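3 min read

From the kitchen table - Flernwood Allotments newsletter, May

Hello again, and what a spring we are having! I promised last time that I would write something about drying beans, as so many of you asked at the seed swap, and I have been putting it off in favour of being outdoors (I'm sure you'll forgive me). 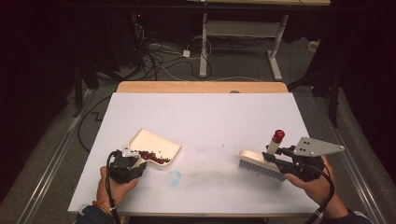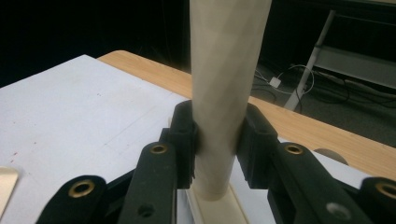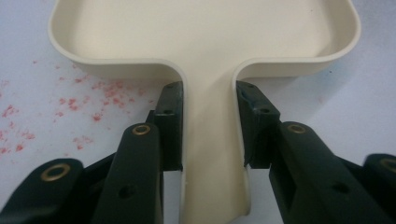 Growing beans for drying is one of the easiest things you can do on a plot, and I do wish more people would give it a go. Most of us are so used to picking runners young and tender that it feels quite wrong to leave a pod hanging until it rattles, but that is really all there is to it. You sow them, you keep the slugs off, you give them something to climb, and then you leave them well alone until the autumn. The shelling is the messy part, and a cream dustpan with a little heap of dark reddish-brown beans near its lip is a sight anyone who has shelled at the kitchen table will know well, as they do roll. I keep a clean pan and brush just for the purpose and never let it near the floor.

Now, sowing. May is the month for it here, though I would wait until the nights have properly settled, especially if you are down at the bottom end by the stream where the cold sits. I start mine in deep pots on the windowsill and plant them out when they have two good leaves, but my neighbour Suha Hourani swears by sowing straight into the ground under a cut-down squash bottle, and I have to admit her plants generally overtake mine by the end of June. Either way, put in a few spares at the end of the row, because something will eat at least one of them.

For varieties, I have been growing Zirnis for years now and am very fond of it. It's a climber, not too tall, with plain white flowers and a bean that keeps its shape in a stew. Darko is the one to try if you are short of room, being a dwarf sort that will sit happily in a big tub by the shed door. Suha has Stenora on her plot and has offered to pass on a handful to anyone who fancies it - just catch her when she's watering, which is most evenings after tea.

Space the climbers about 8 inches apart and do put your poles in first. I say this every year and every year I do it the wrong way round myself, and end up treading on half the row! Water well once the flowers come, then ease off when the pods have filled out. By late September they should be turning papery. If the forecast is dreadful, pull up the whole plant and hang it upside down somewhere airy to finish.

When it comes to storing them, be patient. A bean that still takes the mark of a thumbnail isn't ready, and if you put it in a jar it will go mouldy and take its friends with it. I spread mine on trays in the spare room for a fortnight or so and give them a stir whenever I go past. Then into the freezer for a couple of days to see off any weevils, and into jars with a label. Please do label them. I have a jar at the back of the cupboard that has been a mystery for four years.

And a word on cooking, as I was asked twice last week. Soak overnight, throw that water away, and boil them hard in fresh water for a good ten minutes before you turn them down to simmer. Don't skip the boiling, and don't put them straight into a slow cooker, as undercooked beans can make you really quite poorly.

Next time I'll be on to leeks, and if anybody has a spare bundle of eight-foot canes, I'm at plot 42 most mornings and will gladly swap for rhubarb.

You are receiving this newsletter because you signed up at our website. Unsubscribe at any time.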